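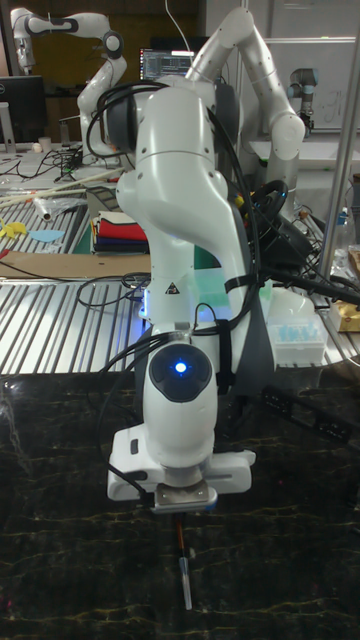
Leitungen am Arbeitsplatz ordnen, bündeln und kennzeichnen

Geltungsbereich

Die Anleitung gilt für alle Arbeitsplätze an den Standorten Fikholm und Bralumstead, an denen Netz-, Daten- und Signalleitungen offen geführt werden. Ortsfeste Installationen in Wänden, Decken und Bodentanks fallen nicht darunter und bleiben der Elektrofachkraft vorbehalten.

Benötigtes Material

Klettband, wiederverwendbar, Länge 198 mm
Klettband, wiederverwendbar, Länge 100 mm
Beschriftungsetiketten, wischfest
Seitenschneider mit bündiger Schneide
Bestandsliste des Arbeitsplatzes (Vordruck Chauhan, aktuelle Fassung)

Einwegkabelbinder sind nur dort zulässig, wo eine Verbindung dauerhaft bestehen bleibt. Überstehende Enden sind bündig abzuschneiden.

Schritt 1: Bestand aufnehmen

Vor Beginn der Arbeiten sind alle angeschlossenen Geräte ordnungsgemäß herunterzufahren und vom Netz zu trennen. Anschließend wird jede Leitung vom Gerät bis zur Anschlussstelle verfolgt und in die Bestandsliste eingetragen. Leitungen ohne erkennbare Zuordnung werden nicht entfernt, sondern mit dem Vermerk „ungeklärt“ versehen und der Standortverwaltung gemeldet.

Schritt 2: Sichtprüfung

Mäntel, Stecker und Zugentlastungen sind auf Risse, Quetschungen und Verfärbungen zu prüfen. Beschädigte Leitungen werden sofort ausgesondert. Eine Reparatur mit Isolierband ist unzulässig — auch als Übergangslösung.

Schritt 3: Trennen und bündeln

Netzleitungen und Datenleitungen werden in getrennten Bündeln geführt. Ein Bündel umfasst höchstens 6 Leitungen. Das Klettband wird so angelegt, dass sich die einzelne Leitung im Bündel noch von Hand verschieben lässt. Für Abzweigungen genügt in der Regel das kurze Band.

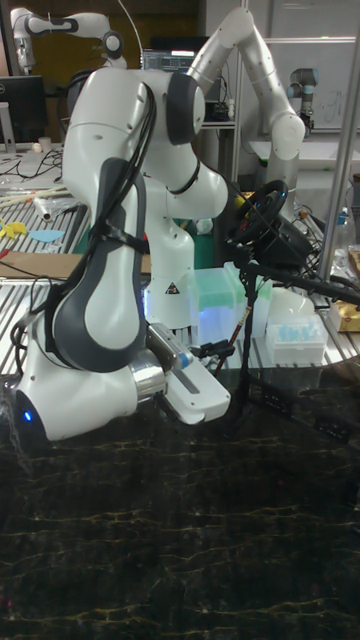 Gebündelte schwarze Kabel, mit Bändern gehalten

An Stellen, an denen sich ein Geräteteil bewegt, schwenkt oder ausgezogen wird, ist eine Schlaufe vorzusehen. Ihre Länge richtet sich nach der äußersten Stellung des Teils. Vor und hinter der Schlaufe wird je ein Band gesetzt, sodass die Bewegung nicht auf den Stecker übertragen wird. Der vom Hersteller angegebene Mindestbiegeradius ist einzuhalten.

Schritt 4: Kennzeichnen

Jede Leitung erhält 2 gleichlautende Etiketten, eines am Gerät und eines an der Anschlussstelle. Die Beschriftung besteht aus dem Kurzzeichen des Raumes und der laufenden Nummer der Bestandsliste. Handschriftliche Zusätze sind zu vermeiden. 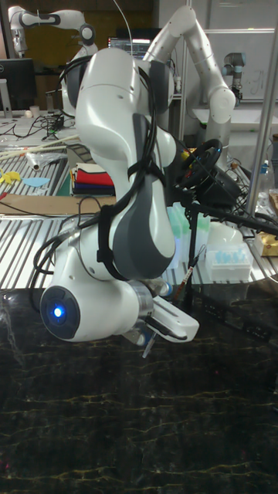 Aus Wallport wurde hierzu angemerkt, Etiketten unmittelbar am Stecker lösten sich bei häufigem Umstecken vorzeitig ab; man setze sie dort inzwischen eine Handbreit dahinter und habe die Kennzeichnung seit Dezember kaum noch erneuern müssen. Die Platzierung mit Abstand zum Stecker ist daher auch an den übrigen Standorten zulässig.

Schritt 5: Wiederinbetriebnahme

Die Geräte werden einzeln eingeschaltet und auf Funktion geprüft. Bewegliche Teile sind dabei langsam durch den gesamten Verstellbereich zu führen. Spannt sich eine Leitung oder scheuert sie an einer Kante, ist das Gerät erneut abzuschalten und Schritt 3 für das betroffene Bündel zu wiederholen.

Die ausgefüllte Bestandsliste verbleibt am Arbeitsplatz, eine Kopie geht an die Standortverwaltung. Spätere Änderungen sind in beiden Exemplaren nachzutragen.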